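Marble-look counters in a small kitchen: regrets?

tallowbird
Sunday, September 6, 2020

Picking a countertop before October. Leaning toward white with faint gray veins, along these lines:
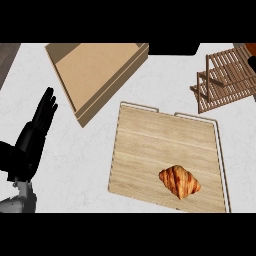 White top, faint gray veining.

The Cerketholm showroom has a quartz called Clarnach for $67 a square foot. Spouse says it looks like a bank lobby. Anyone living with something similar?

mudroom_mel
We've had white for 5 years. You will learn exactly who in your household drinks coffee like a horse. Otherwise fine.

gravelpit
Get butcher block. It stains, it scratches, and people call that character. Nobody has ever said that about a turmeric ring on quartz.

tallowbird
I had butcher block. The character was mildew by the sink.

gravelpit
Did you oil it?

tallowbird
I thought about oiling it.

no_grout_about_it
Faint veins are the right call. We went bold with Borier and the seam landed two inches from the stove, so now a dramatic gray river runs straight into a wall. Ask to see the full slab – the sample chip tells you nothing.

mudroom_mel
Disagree on the slab visit. We paid $251 for a "layout consultation" and a man moved some tape.

no_grout_about_it
Then you got robbed, but you got robbed with good seams.

tallowbird
Spouse now wants to see MacRitchie in dark green. I'll be in the garage.

gravelpit
Garage bench would look great in butcher block.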